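To: residents list, Gernent House
From: Coralie Hinds, Residential Services
Date: 3 June 2019
Subject: Re: Shared kitchens during the wiring work

Dear residents,

Thank you to those who replied to the April notice. The most common concern is set out in the message quoted here, and my answers follow it.

> On behalf of the Lodhi wing I would like to ask which kitchens will
> stay open once the contractor starts. Many of us work late shifts
> and cook after 10 p.m. We would also like to know whether the rent
> credit applies to the whole building or only to the upper floors.
>
> Abdelghani El Sherbiny
> Room 54

The building dates from 1956, and the kitchen circuits on the Lodhi side have not been replaced in full since then. Dunonham Electrical will work on one floor at a time. Each floor will be without kitchen power for 5 working days. 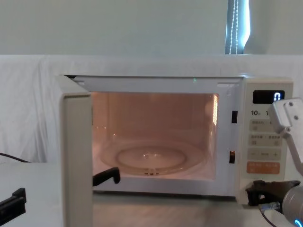
While a floor is closed, its residents may use the kitchen on the floor below. Ground floor residents should use the kitchen next to the laundry. Late cooking may continue, but please keep the corridor doors shut after 10 p.m. Key cards will be updated the evening before each closure and do not need to be brought to the office.

The credit applies to all 347 rooms, including those on the ground floor. It will appear on the July statement. Residents who pay through an employer should check with their payroll office before writing to us.

Refrigerators must be emptied by noon on the day before work begins. Food left behind will be thrown out. Labeled boxes may be stored in the basement cold room, one per resident.

Small appliances will stay in the kitchens and will be switched back on by staff. Please report any fault on the usual form, giving the floor and the wing.

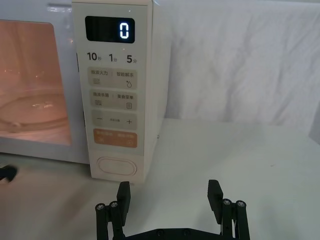 Kitchen microwave, door window and control panel.

The floor schedule will be sent to this list once Dunonham has confirmed its start date.

Sincerely,
Coralie Hinds
Residential Services, Gernent House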